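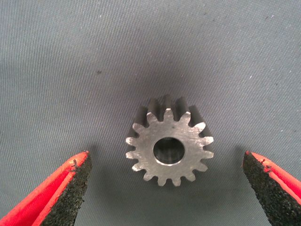

Setting Up a Spare Parts Register for a Small Workshop

Applies to: workshops with up to a few hundred stocked parts and one person placing orders
Written by Daichi Murakami, checked by Shahram Jafarzadeh
Needed: a spreadsheet program, calipers, zip bags or lidded bins, printed labels, a permanent marker

The procedure below was written for the maintenance room at Sternis and later reused at the Grudari site, where the first pass produced 279 lines. It covers mechanical spares, fasteners kept for specific machines, belts, bearings, seals and small electrical items. It does not cover consumables such as oil, rags or abrasive discs, which are better handled with a reorder card on the shelf.

Before you start

Stop purchasing for the duration of the count, except for breakdowns. Anything that arrives during the count goes on a separate shelf with its packing slip and is entered last.

Collect the machine manuals and old invoices. Invoices are usually more useful than manuals, as they show what was really bought and from whom.

Clear one bench. Every part passes over this bench once and leaves with a label.

Step 1. Decide on the number format

Use a plain running number with a one-letter prefix for the group. We use:

B bearings and bushings
D drive parts (gears, sprockets, pulleys, belts)
E electrical
F fasteners
S seals and gaskets
X everything else

That gives 6 groups. More are possible, but every added group brings arguments over where a part belongs. Do not put size, machine name or supplier into the number itself. Machines get sold and suppliers change, and the number then says something false. D-0041 is a good part number. D-KAZ-20T-L is a bad one.

Numbers are never reused, even after the part is scrapped.

Step 2. Build the sheet

One row per part number. Minimum columns:

Number
Name
Key dimensions
Machine
Supplier
Supplier's number
Bin
Quantity
Minimum
Last checked
Notes

Write the name with the noun first: "gear, spur, steel" and "seal, shaft, double lip." Sorting then puts similar parts together. Pick one spelling for each noun and keep a list of the nouns on a second tab.

Format the supplier's number column as text before entering anything. A spreadsheet will otherwise remove leading zeros and turn some codes into calendar entries, and the damage is hard to spot later.

Step 3. Identify and measure

Take one bin at a time. Wipe each part and look for stamped or etched markings. Copy markings exactly, including spaces and dashes.

If there is no marking, measure. The dimensions needed depend on the group:

Bearings: bore, outside diameter, width, shields or seals on one side or both.
Spur gears: number of teeth, outside diameter, face width, bore, keyway or setscrew, hub length if there is a hub.
V-belts: top width, outside length, cogged or plain.
Shaft seals: shaft diameter, housing diameter, width, lip type.
Fasteners: thread, length, head, drive, grade mark.

For a standard full-depth metric spur gear the module is the outside diameter divided by the tooth count plus two. An 80-tooth gear that measures 82 mm across the tips is module 1. If the result does not land close to a standard module, check whether the gear is inch-based before assuming it is worn. For inch gears, add two to the tooth count and divide by the outside diameter in inches to get the diametral pitch. Profile-shifted gears will not fit either formula. Enter the measured values and write "module not confirmed" in the notes.

Odd tooth counts need care with calipers. No tip sits directly opposite another, so a straight reading across comes out low. Measure from the bore wall to a tooth tip and add half the bore, then double the sum.

Parts that cannot be identified in seven minutes go into a tray marked UNKNOWN with a temporary tag. Go on to the next part. At Grudari most of the tray was cleared in one afternoon by a fitter who had worked on the older machines.

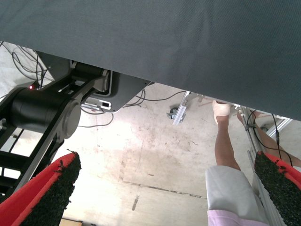 Work through the tray only after the known parts are done, with the finished sheet open beside you. Many unknowns turn out to match a row that already exists.

Step 4. Label and store

Print the part number large and the name small beneath it. Put one label on the bag and one on the bin. Do not stick labels on ground or machined faces.

Bearings stay in their original wrapping. If the wrapping is open, inspect the bearing, oil it lightly, rebag it and note "opened" in the sheet. Hang belts loosely on a wide peg, or lay them flat. Seals are stored flat, out of sunlight.

Bin addresses are rack, shelf, position: R2-4-07. Number shelves from the floor up so that a shelf added on top does not change the addresses below it.

Step 5. Set minimums

For each part, answer two questions. Does the machine stop without it? How long does the supplier take?

Stops the machine, long delivery: minimum 1 or more, always.
Stops the machine, next-day delivery: minimum 1 if cheap, otherwise 0.
Does not stop the machine: minimum 0.

Parts sold and fitted in pairs get a minimum of 2.

A common mistake is to set the minimum equal to whatever is on the shelf that day. We did this on the Cletska presses and reordered obsolete couplings for a year.

Step 6. Keep it current

Hang a clipboard by the rack. Whoever takes a part writes the number, the quantity and the machine. One person enters the sheet on Friday and files it. Direct entry from a shared tablet was tried first and dropped, mainly over greasy screens and forgotten passwords.

Recount one group each month in rotation. Enter the month under "Last checked" even if the quantity was correct.

Keep a dated copy of the file outside the workshop computer. When a machine leaves the site, filter by its name and either sell the spares with it or move them to group X with a note.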